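Packing Station Supplies: Frequently Asked Questions
Bins, box blanks and kit contents 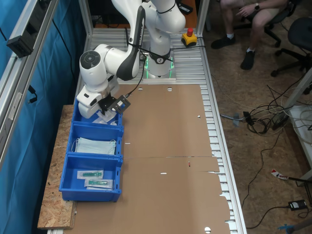 Arturo Parisi
Packing Methods Technician, Muruvance

What goes in the blue bins?
One item type per bin. Face masks are stacked flat. Wrapped items stay in their original packaging until the kit is opened by the end user.

Does the order of the bins matter?
Yes. Bins stand in a single row on the left side of the table, in the order given on the pick sheet. Do not swap bins during a run.

How is the box blank placed?
Lay it flat, with the crease running across the table. It may overlap the roller conveyor on the right. Check that all slits are punched through before folding. Reject any blank with a torn fold line.

Can I use blanks from the Predaden series?
Only under part number 2113. Other Predaden blanks are too narrow for the standard kit.

How many masks go in a kit?
The standard kit takes 4. The small kit takes 2.

What if a sealed wrapper is damaged?
Set the item aside and record the lot number on form 516. Do not tape or reseal the wrapper. The paper backing must be free of creases and holes.

Can different lots share a bin?
No. Empty the bin first, then refill it from the new lot.

Who approves a change to the kit contents?
Rongrong Xiao, Kit Specifications. Send the request in writing with the kit number and the proposed item list.

Last revised: 19 Feb 2021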